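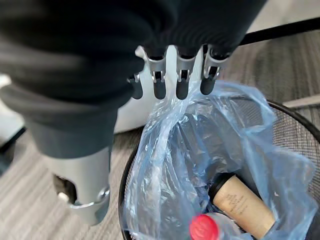 By L. Hauksdóttir

Chapter 9
What a Town Throws Away

Before we get to landfills and sorting plants, I'd like you to think about your own kitchen for a minute (mine is in Norport, and it's a mess). The town has 1,263 homes, and every February the trucks go out just the same, snow or no snow! Where does it all go, and who pays for it? We'll start with those 2 questions and take our time over them, beginning at the curb.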